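Mwangi Mrema
Budget season, a thread. We have 900 to spend on a gripper and a list of wishes that would embarrass a space agency. 1/

Joyce Chege wants to plan the purchase in the simulator first. Cheaper than buying the wrong thing, as we did in September. So she set up a table: stripy toy with a grin, yellow-lidded tub, purple flowers. 2/
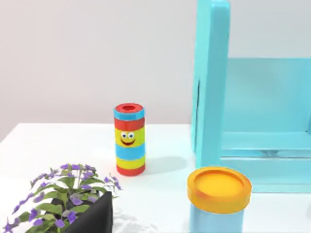 Last edited January 2025

The grin is how I imagine the Flindach sales desk when we ring. Their quote: 900 for the gripper, then 69 for the cable that makes it a gripper. 3/

Vidal came in lower but wants up to 7 weeks. Unik hasn't replied. I respect Unik. 4/

Joyce's rule is that we pay for fingers that can manage a plain green cup, and everything else is a hobby. Black finger near the rim, and my whole budget line sits in that gap. 5/

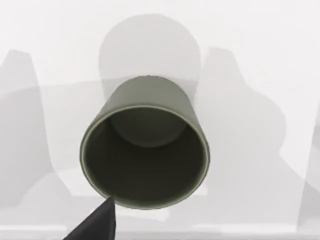 6/ What goes on the form
One gripper, one cable, spare fingertips if Flindach is feeling soft. The arm stays as it is – I've stopped asking.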